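ECE 218, Materials and Environments
Garton Evening Program
Handout for Unit 5: The Play Kitchen - Cookware and Play Food
Revised 2019-05-18

Bring this handout to the session. The sorting exercise on the last part is done in class and you will need the table headings copied into your notebook before you arrive. The reading from the course pack covers furniture (stoves, sinks, shelving), so these notes leave furniture out except where it affects storage.

1. What the unit covers

A play kitchen has three kinds of loose material: things that hold food, things that stand for food, and things used to move food from one place to another. In class we call these vessels, food and tools. Most programs have too much food and too few vessels. A typical order from a catalog comes as a boxed assortment of food with one pot thrown in, and the children end up carrying food in their shirts.

The play food set kept in Room 928 has 64 pieces. That is a lot for one group of children, and it is kept whole only so that students in this course have plenty to sort. In a working classroom you would put out a small part of it and keep the rest in a closed bin.

2. Vessels

Real cookware is fine in a play kitchen and often better than the toy version. A small steel pan has weight, it makes a sound when something is dropped in it, and it does not crack when it is stepped on. Thrift stores are full of them. Check four things before you buy.

Rim. Run a finger all the way around. A rolled rim is what you want. A cut rim with a burr can be filed, but if you have a choice leave it on the shelf.

Handle. Look at how it is joined to the wall of the pan. Wiggle it. If there is any movement at the joint now, there will be more in a month. A long handle gives good leverage for an adult and sticks out a long way for a child, so think about where the pan will be used. On a narrow play stove a long handle gets bumped by everyone who walks past. On a low, wide table it is much less of a problem if it is turned in over the tabletop.

Weight. A four-year-old should be able to lift the pan with one hand with a few pieces of food in it. Cast iron is out.

Coating. Do not use old nonstick pans with a scratched or flaking coating. Uncoated steel or plain enamel in good condition is the safe choice. Chipped enamel goes in the trash.

Bowls are simpler. Plain ones in a single color work best because the food shows up against them. Wide and shallow is easier to reach into than narrow and deep. Avoid glass and thin ceramic. Two or more bowls the same size will get used for sharing out and for matching. If the bowls are all different sizes they tend to be used for nesting, and that is a good activity too, but it isn't cooking.

3. Food

Play food comes in wood, hard plastic, soft vinyl, felt and a few other materials. Each has its own care problem.

Wood - looks good and feels good, chips at the edges, must not be soaked. Pieces held together with hook-and-loop dots lose the dots.

Hard hollow plastic - easy to wash, splits along the seam when stepped on. A split piece has a sharp edge and should come out right away.

Soft vinyl - survives nearly everything, but water gets in through the air hole and stays there. Plug the hole or squeeze the piece out fully after washing and check it again the next day.

Felt and knitted pieces - quiet and light, good for small rooms. They go in a laundry bag, on cold, and need a full day to dry.

When you choose pieces, look at outline first and color second. A good play vegetable can be recognized by its shape alone. Long, tapered and curved pieces are useful because they can be laid side by side, pointed the same way or in opposite ways, and compared end to end. Round pieces roll, and younger children spend most of their time chasing them. A mixed set should have more long pieces than round ones if the floor is hard.

Be ready for pieces that are hard to name. Many sets include something that could be one vegetable or another, and adults disagree as much as children do. Don't correct a child who calls a piece squash when you would have called it corn. Ask what they are going to do with it. The name will usually come up in the answer, and you will learn more about what the child knows than you would from a right or wrong label. Write down the names you hear - we will compare lists in class.

4. In and out of the pan

The simplest activity with a pan and a few vegetables is in and out. It suits children from about two years up and needs no set-up beyond a clear place to work. Some pieces go in the pan and some stay on the table. The adult says very little.

Things to watch for while you observe:

Does the child place pieces or drop them?
Does the child put pieces in one at a time or sweep them in?
Are pieces chosen by color, by size, or by whichever is nearest?
Does the child use the handle, or hold the pan by the rim?
What happens to the pieces left on the table? Are they waiting their turn, or have they been left out on purpose?

The last point is the one students most often skip in their notes. A piece outside the pan is part of the arrangement. If you only record what is in the pan, you lose half of it. Use the two views that follow for your practice record, and write one line for the inside of the pan and one line for the tabletop. 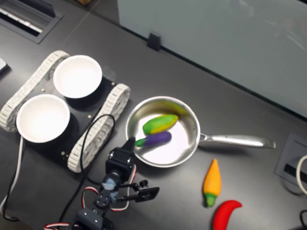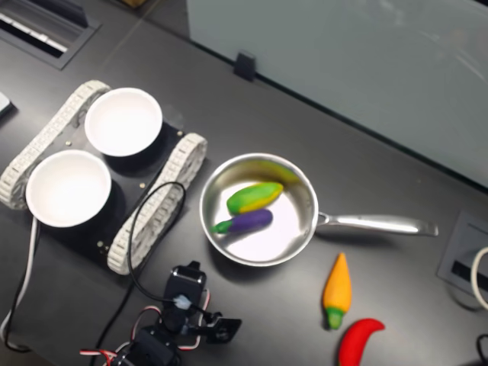
Figure 1, both views: an eggplant and a green and yellow piece inside the steel pan, an orange piece and a red chili pepper outside it on the tabletop.

For the practice record, keep to position words: in, out, above, below, beside, next to. Leave out words like messy, neat, finished or cooking. Those are readings of the situation, and they go in the second column of the observation form, where you write your interpretation. Students in the August group mixed the two columns more than in any other exercise, so take your time with it.

Then answer in one or two sentences: why might these two vegetables have been put together, and these two kept apart? Give at least two possible reasons. Color, shape, reach, a recipe and plain chance are all acceptable. You do not need to decide between them.

5. Surface and background

A plain dark surface under light or bright food makes sorting easier. A patterned tablecloth makes it harder. If your play table has a busy print, lay a single-color mat on it. Gray, dark blue and dark green all work. White mats show every mark and are replaced too often.

Shiny pans pick up reflections of whatever is inside them. Younger children may reach for the reflection or turn the pan to make it move. Let them. It can take up a whole session and is worth recording.

6. Cleaning

Play food and vessels that go in mouths are washed after each use and kept out of circulation until they are dry. Everything else is washed weekly in a mixed-age room. Follow your own program's policy if it is stricter than this.

Wash in warm water with dish soap, rinse, then sanitize with whatever product your program has approved, at the strength given on its label. Steel pans can go through a dishwasher. Look at the place where the handle meets the wall when the pan comes out, as food and soap collect there. Dry it with a cloth.

Wooden pieces are wiped with a damp cloth and stood on end to dry. A dish rack is good for this.

7. Storage and labels

Vessels hang or sit on an open shelf. Food goes in low bins. If you use picture labels, photograph the real piece and not one from a catalog. The Trurnora storage bins in the supply closet have a clear front pocket that takes an index card cut in half. Bins from Quách are deeper and have no pocket, so the label must be taped on, and the tape has to be replaced after every washing.

Don't sort by food group unless the children do it first. Color bins or "long things" and "round things" work just as well at clean-up, and they are quicker.

Rotate the food. Four to eight pieces per child is plenty. When interest drops, swap half of them and leave the pans and bowls where they are, so the children don't have to learn the shelf again.

8. In-class sorting exercise

Work in pairs. Each pair gets a tray of mixed pieces from the set and one pan.

Copy these headings: Piece / Material / Outline clear? / Damage / Keep, repair or discard

Fill in one row per piece. When you have finished the tray, choose four pieces and a vessel that you would put out together for a group of three-year-olds. Arrange them, write your two lines (inside the vessel, outside the vessel), and change tables with another pair. Write two lines for their arrangement without talking to them, then compare.

9. Due next time

The practice record from section 4, both columns filled in.
Your list of names heard for one hard-to-name piece. If you are not working with children right now, ask five adults.
One vessel from home or a thrift store, checked against the list in section 2. Put your name on the bottom with masking tape.

Students doing their placement at Bukby may use the cookware there, but please return it to the same hook.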